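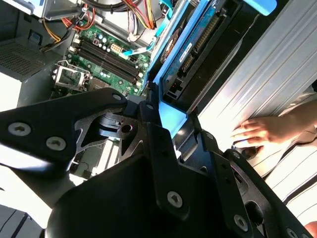
Open desktop tower

Home | Forums | New posts | Members | Log in

Filed under: Media and politics > Radio

Council leader on the Catterall breakfast show

marlpit_dan
Did anyone else hear the Guslow council leader on the radio this morning? She got a full half of the show and I counted one hard question. The rest was her reading out the budget leaflet. When the host asked why the Uvero Street library hours were cut, she talked about the state grant and he moved on to traffic.

tessaway
I heard it. I thought he did ask about the grant. He said the state had already restored part of it in June and she said that money was tied to roads. That's an answer.

marlpit_dan
It's an answer if you check it. The grant letter is on the council website and roads are one of four permitted uses. Libraries are another. He could have had that in front of him.

oldferry
Breakfast radio. They have a host, a producer and a phone line. I wouldn't expect them to read grant letters.

K. Brandt
They found time to read them when the other party ran the council. Igor Oravec got nine minutes on the parking contract two years ago and was interrupted all the way through it.

tessaway
Oravec got interrupted because he wouldn't say what the contract cost. I was no fan of how it was done, but it isn't the same thing. She gave figures.

K. Brandt
She gave one figure, 1172 households helped with heating bills, and she gave it three times. No word on how many applied.

oldferry
The applications number is in the minutes, item 4. I don't have it handy.

Gususmont_Rd
I live by the library and what I wanted to hear was whether the evening hours are coming back. Neither of them said. I emailed the show before it started and it wasn't read out.

marlpit_dan
Same here, I texted in. They read two messages and both were about the bus lane.

tessaway
If you think it was unbalanced, write to the station and ask when the opposition gets its turn. They usually have both on before a budget vote. I still think people here wanted a fight and are annoyed they got an interview.

K. Brandt
I wanted a second question after the first one.

Gususmont_Rd
Emailed the station. Will post if they reply.

Contact us | Forum rules | Back to top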